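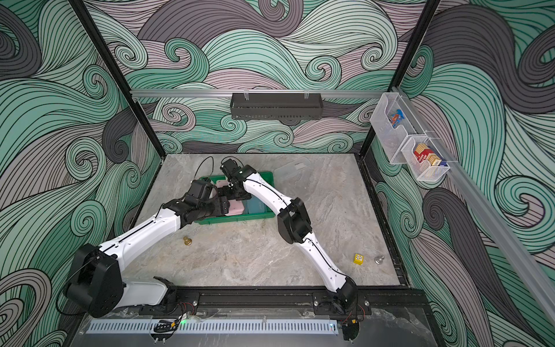
Ticket 1578
Objet : perte de pression sur le circuit de chauffage, chaudière Trotach
Site : bâtiment Atelley, rez-de-chaussée et étage
Priorité : normale
Statut : résolu, sous surveillance

Signalement initial
La chaudière se met en sécurité le matin, entre 6 h et 7 h. L'afficheur indique un défaut de pression d'eau. Le manomètre est à 0,4 bar à l'arrivée du personnel. Après remplissage à 1,5 bar, la chaudière redémarre normalement et tient la journée. Le lendemain, même chose. Pas de trace d'eau visible sous la chaudière ni le long des plinthes. Les radiateurs de l'étage sont tièdes en haut et chauds en bas.

Première réponse du support
Merci de relever la pression à froid avant le démarrage, puis à chaud après 30 minutes de fonctionnement. Indiquer aussi si la soupape de sécurité goutte pendant la chauffe. Ne pas remplir le circuit au-dessus de 1,5 bar à froid en attendant.

Relevés transmis par le site
À froid : 1,5 bar.
Après 30 minutes, départ à 65 degrés : 2,9 bar.
Après une nuit d'arrêt : 0,5 bar.
La soupape est raccordée à un tuyau d'évacuation encastré, on ne voit pas si elle coule. En posant la main sur le tuyau, il est chaud pendant la montée en température.

Analyse
L'écart entre la pression à froid et la pression à chaud est trop important. Sur cette installation on attend une hausse de 0,3 à 0,5 bar. Le vase d'expansion ne joue plus son rôle : la pression monte, la soupape s'ouvre, de l'eau part à l'évacuation, et la pression s'effondre quand le circuit refroidit. Le remplissage quotidien apporte en plus de l'air dissous, ce qui explique les radiateurs tièdes en partie haute.

Intervention 1
Chaudière arrêtée, circuit refroidi, vannes d'isolement du vase fermées, vase vidangé côté eau. Contrôle de la valve : ni air ni eau à l'ouverture. Gonflage à 1,0 bar avec une pompe à pied. Pression relue 20 minutes plus tard : 1,0 bar. Remise en eau à 1,5 bar, purge de tous les radiateurs en commençant par le rez-de-chaussée, complément à 1,5 bar.
À chaud : 1,9 bar. Ticket laissé ouvert.

Retour du site
Deux jours sans défaut. Le troisième matin, pression à 1,1 bar et pas de mise en sécurité. Le matin suivant, 0,8 bar.

Intervention 2
Pression du vase recontrôlée, côté eau vidangé : 1,0 bar. Le vase est donc conservé. Tuyau d'évacuation de la soupape démonté au premier coude accessible. Une goutte toutes les quatre ou cinq secondes, chaudière arrêtée et circuit à 1,2 bar. La soupape ne referme plus correctement, ce qui est courant après des ouvertures répétées. Une manœuvre manuelle de la molette n'a rien changé.
Soupape remplacée par un modèle Jodberg taré à 3 bar, même filetage. Joint neuf. Le tuyau d'évacuation a été remonté avec un entonnoir à garde d'air pour que l'écoulement soit visible.
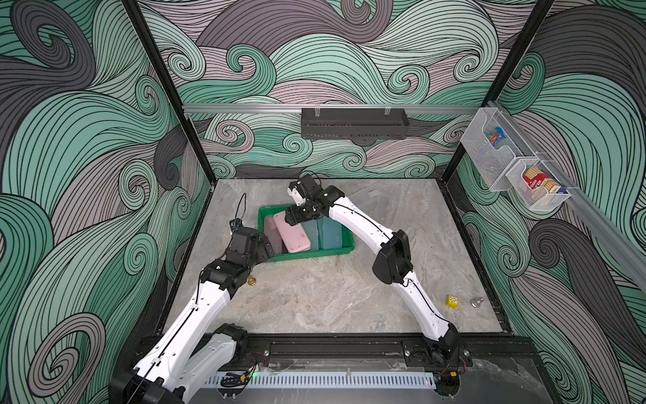

Peut-on continuer à remplir le circuit tous les matins en attendant le passage du technicien ?
Pendant quelques jours, le chauffage peut être maintenu de cette façon, à condition de fermer complètement le robinet de remplissage après chaque appoint et de rester à 1,5 bar à froid. Au-delà, l'eau neuve apporte du calcaire et de l'oxygène et finit par embouer les radiateurs.

Vérifications après remplacement
Départ poussé à 70 degrés pendant une heure : 1,9 bar, entonnoir sec.
Retour à froid : 1,5 bar.
Disconnecteur Trevaskis contrôlé, pas d'écoulement. Robinet de remplissage fermé, étiquette posée.
Eau du circuit légèrement grise au robinet de vidange. Filtre du retour nettoyé, peu de dépôt. Pas de désembouage prévu pour l'instant.

Suivi demandé au site
Noter la pression à froid chaque matin, avant démarrage, pendant deux semaines. Une baisse de 0,1 bar les premiers jours est normale, les purgeurs automatiques évacuent encore de l'air. Rouvrir le ticket si la pression passe sous 1,2 bar ou si de l'eau apparaît dans l'entonnoir.

Dernier relevé reçu
1,4 bar à froid, stable. Radiateurs de l'étage chauds sur toute la hauteur. Contrôle du gonflage du vase à ajouter à l'entretien annuel de juin.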